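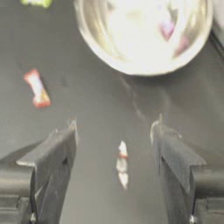 The Slow Return of the Public Reading Room

In the old mill district of Prerketow, the lights of the reading room come on at four in the afternoon. By half past, most of the long seats by the windows have been taken. Retired machinists read the newspapers. High school students spread out their chemistry notes. A woman in a postal uniform works through a thick novel in Portuguese, as she has done most days since May.

The room belongs to the town. It lends no books and offers no classes, and it asks for neither a card nor a fee. Its sole purpose is to provide a warm, quiet and well-lit place in which any person may sit and read.

Rooms of this type were once common in industrial towns. Employers paid for some of them, and labor societies and churches paid for others. They served workers who lived in crowded boarding houses, where lamp oil was costly and silence could not be had at any price. As public libraries grew, the separate reading room lost its place. Many were absorbed into library buildings. Others became union offices, dance halls or storage for the parish.

The Prerketow room closed in this way. Its records show that the last subscription to a daily paper was allowed to lapse in the winter, and that the coal order was not renewed. For several decades the building served as a depot for road signs. When the town council took up the question of its future, the first proposal was to sell.

Othmane Salem, an architect who had grown up two streets away, submitted a different plan. His drawings left the outer walls untouched and removed only the partitions that had been put up for the depot. The budget was modest. Much of it went to the roof, the windows and the heating, in that order.

"The building had already been designed for this use by people who understood it very well," Mr. Salem said. "The windows face north and they begin above the height of a seated person's head. A reader gets light on the page and is not distracted by the street. We would not have done it better."

The council approved the plan by a margin of 3 votes. The reading room reopened to the public on June 22, 2023, with a short address from the mayor and the delivery of that morning's papers.
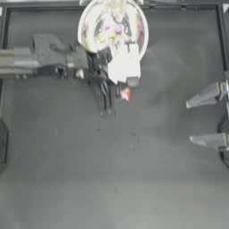
The question of furniture took longer to settle than the question of the roof. Early advice to the council favored soft chairs and low tables, on the model of a hotel lobby. Residents who attended the public meetings disagreed. They asked for upright chairs, for arms on at least half of them, and for tables high enough to write at. The older members of the audience were especially firm on the matter of arms, without which they found it hard to stand.

The tables were built by Nowakowski, a family joinery in the next valley, which also repaired the original newspaper racks. Each table seats four, and each place has its own lamp and switch. The lamps were a point of some debate. A single set of ceiling lights would have been cheaper to run and simpler to maintain, but the joiners and the architect both argued that a reader who controls a lamp will treat the place as his or her own for the hour. The council accepted the argument and the additional cost.

Rules are few and are posted inside the door. Conversation is to be kept brief and low. Telephones are to be silenced. Food is not permitted, although water is. Newspapers must be returned to the rack with their pages in order, a rule that appears in the same words in the original regulations of the room and is the one most often broken.

Attendance has been recorded at the door since the reopening. In its first full year the room received 3,572 visits. The figure is small beside that of the regional library at Clindero, which has a children's wing, a music collection and a staff to match. The council does not regard the comparison as a useful one. The library is a half hour away by bus, and the last bus back to Prerketow leaves before many shifts have ended.

Hours have proved to be the most important decision of all. The room is closed in the morning and open through the evening, when other public buildings are locked. Two attendants share the work. Neither is a librarian, and neither is asked to recommend or catalog anything. They look after the stove, change the papers and keep the peace, which is seldom disturbed.

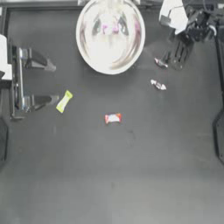

Other towns have begun to study the arrangement. Tokamum, a fishing port on the northern shore, has set aside the upper floor of its former customs house and expects to open a room there within 2 years. The conditions are different. Salt air is hard on paper, and the port's working day is set by the tides. The draft plan calls for doors that open before dawn, so that crews may wait indoors for the boats to be cleared, and for drying rails near the entrance for heavy coats.

Officials in Tokamum have also raised a question that Prerketow has so far left alone, that of languages. Many of the port's newer residents read in a language other than that of the local press. The plan includes a budget for foreign newspapers, to be chosen each season by the readers themselves by means of a written ballot. The cost of postage is high, and several titles will arrive some days late. Readers consulted on this point did not appear to mind.

Funding remains the weak side of every such plan. A reading room earns nothing. It cannot point to loans made or courses completed, and its value is difficult to set down in an annual report. Prerketow pays for its room from the same account as its street lighting and public benches. The arrangement was first made for reasons of bookkeeping, and the council has since voted to keep it.

The room closes at ten. A small bell is rung fifteen minutes before the hour, and the lamps go out one at a time as readers finish their pages. Coats are collected from the hooks, and the evening's papers are folded and set on the lower shelf, where they are kept for a week.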